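August, bench notes, Edbridge cell, board teardown task

Fault: arm stopped over the CPU socket at 14:20 with a force limit trip on the downward axis. Second trip today at the same waypoint. The first cleared with a plain reset, so it was not logged. It should have been.

Sequence was approach, descend, close on the processor edges. The trip came on the descend step both times. Force log shows a clean ramp over 13 samples and then the stop, so contact was real and the limit did its job. Controller held position. No brake slip.

Pulled the waypoint file. Descend height was still the value taught on the Hunduvwood fixture, which sits 4 mm lower than ours. Maarja Ramanauskas loaded the Parkivov tool offset on top of it last week and the two were never reconciled. 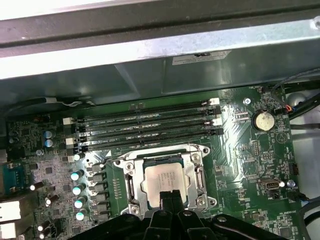
Why did the collision check pass? It runs against the fixture model in the same file, so a wrong fixture height moves the target and the model together and the clearance comes out fine.

Re-taught descend height with the arm at 7 percent speed, guard closed, one person on the stop. Coin-cell side of the board is now a keep-out zone, as are the fan leads at upper right. Retention frame and load lever stay manual until the new heights are verified.

Open: Bite still accepts a waypoint file with no fixture ID. Need a hard reject at load. Until then, 2 signatures on any file copied from another cell. Pad wear not checked yet.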